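A morning at the Trerkard treatment works

We went over to the Trerkard works in October, when Revilent opened it to householders and small contractors for the morning. Most of the visitors were on private drainage of one sort or another and wanted to know where the tanker goes after it leaves the drive.

It goes to a concrete bay at the back of the site. The driver logs the load, couples the hose and discharges through a screen that takes out wipes, rag and grit. The screen had been cleaned before we arrived, but the skip beside it had not. Wipes were most of it, including the kind sold as flushable.

From there the liquid is blended slowly into the main flow. Septic waste is much stronger than ordinary sewage, so it is held back and let in overnight. Trerkard takes loads from as far off as Imholm, and there were 349 of them in the last quarter.

The settlement tanks came next, then the filter beds. One of the beds was out of use while its distributor arm had new bearings. You have to climb 19 steps to the walkway and it is narrow, so groups went up in turn.

Indoors there was a talk on home systems. The advice was plain: have the tank emptied before the sludge reaches the outlet, keep fat out of it, and know where your drainage field is before you park on it. A Wan package plant had been cut in half to show the chambers, and it was the busiest stand of the morning.
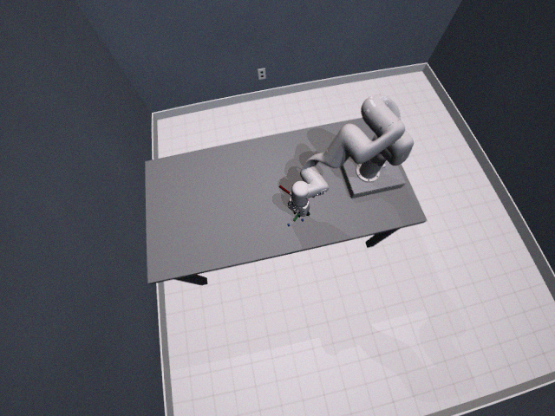
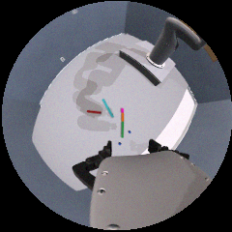
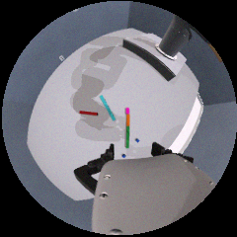
Tea was in the old pump house. I asked about replacing a soakaway on clay and was told to get a percolation test done first, with at least 3 holes dug across the plot. Parking is limited to 60 cars and the lane floods at the bottom, so come in from the Imholm side. The next open morning is in spring, and booking is through the Revilent office.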